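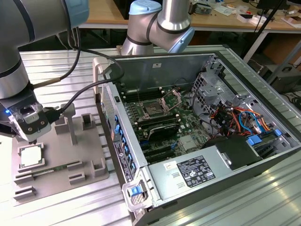
Peninah Athumani
Reviews editor, home computing

I've built enough PCs on the dining room floor to know my own bad habits. I put screws in a mug. I balance the memory on top of its box. Once I knelt on a cable tie bag and said things the neighbours heard. So when Buppha Onsri, who shares my desk at work and builds far more machines than I do, told me to try a parts tray, I gave in and got the Gretosen one for £30.

It's a grey 3D-printed thing with raised blocks, slots and pockets, and the idea is that every part has its own place while the case lies on its side next to it with the panel off. The processor sits in a pocket in the top left with a bracket at each corner, and the RAM goes lengthways into a long slot. That's really most of the pitch, and I was ready to be snooty about it.

But I like it! The processor pocket is the best bit by miles. I'm always nervous in that moment when the socket is empty, the metal bracket is flipped up and I've got the chip in one hand and no idea where I left the other thing I needed. With the tray I can leave the chip where it is, go and check the manual (again), have a biscuit, and come back to it. The corners hold it well enough that I've nudged the whole tray with my elbow and nothing shifted.

The RAM slot is good too, though a bit snug. My first stick went in fine and a taller one with a fancy heatsink wouldn't go in at all, so measure yours first if you've bought something showy.

Now the grumbles. It takes up a lot of table. With a full-size tower lying flat there's hardly room left for a screwdriver, and my desk isn't small. There's no lidded place for screws either, so the mug lives on – I'd happily swap one of the square holders for a proper screw dish. And the finish is rough in places. You can feel the print lines, and mine had a stringy bit of plastic in one slot that I had to pick out with tweezers.

I also tried the Posent foam mat, which costs less and rolls up, but small parts slide about on it and it picks up cat hair like nobody's business. If you build one computer every five years, get the mat, or use a clean tea towel. If you're in and out of cases most months, the Gretosen earns its space. Buppha has already asked for mine back, which is cheeky, as I paid for it.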